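Religion & Law
2 min read
Print | E-mail

Cornel Olteanu
Short thread on the Jomville zoning case, because I keep getting asked what the council did on Tuesday.

Flavholm Chapel has met in the old feed store on Moussa Road for two years. In August the town told them the building is zoned for retail and they need a special use permit to hold worship there.

The chapel applied. The planning board said no and gave parking as the reason. The lot has 25 spaces. By the town's formula a church that size needs 68.

The chapel's lawyer says the formula is the problem. A movie theater or a gym in the same building would be held to a lower number. Federal law says a town can't treat a church worse than other places where people gather.

The town's lawyer says the theater rule is older and is being rewritten anyway. I asked for the draft. The clerk's office says it isn't public yet.

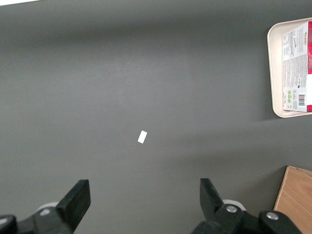
Small white piece and a cream tray on a dark gray tabletop.

On Tuesday the council heard the appeal. Public comment ran until 10 p.m. Most speakers were for the chapel. Neighbors on Moussa Road were split. Two of them said cars block their driveways on Sunday mornings.

The council didn't vote. It sent the case back to the planning board and told the board to put its reasons in writing. The first denial was one paragraph long.

The chapel can keep meeting while this goes on. There is no fine and no order to close. I've seen posts saying the doors were locked. They weren't. Services were held as usual.

The pastor told me they would accept a shared lot with the hardware store next door if the owner agrees. No deal has been signed.

If the board turns them down again, the next stop is county court. The chapel hasn't said if it would sue.

I'll post the board's written decision when I have it. Replies are open if you were at the meeting and I got something wrong.

Print this thread | E-mail to a friend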